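Questions I get asked about hill climb photography

Updated Oct 12, 2018

Do you get paid to stand on that bank?
Sometimes! Most meetings at Brullis I'm there on a media pass and I sell a few prints to drivers afterwards. It covers my petrol and the bacon rolls, and in a good month a bit more.

How do I get a pass myself?
Write to the club in March, before the season gets going, and send them a small set of your own pictures (cars, please, not your cousin's wedding). You'll need to do the marshals' briefing too.
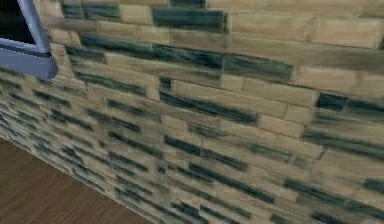 What shutter speed do you use?
I start at 1/2000 for the head-on stuff and come right down for panning. My early pans were dreadful, and I still bin loads of them, so don't lose heart if yours look like soup.

Which corner is best?
At Brullis I love the second hairpin, because you get the drivers' faces as they look for the exit. At Sallis go to the top, where the light stays lovely until teatime. Grondon is trickier – the fencing is high and you'll want a step. 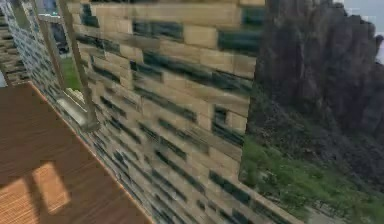 Can I buy a picture of my car?
Yes, just send me your race number and the meeting. I had 54 numbers to sort through after the last Sallis weekend, so do give me a few days.

Do you photograph the old cars as well?
Any chance I get! There's a 1961 single-seater that turns up at Grondon and makes the most glorious racket, and I've got far too many shots of it. 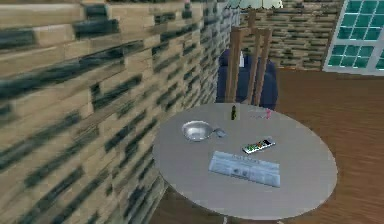 What bag do you carry?
A Giáp shoulder bag, the 31 litre one. It's a bit big, but it swallows my long lens and a waterproof, and I can sit on it between batches.

Can I come and stand with you?
If you've got a pass, of course. Come and say hello, but please stop talking when the cars are running!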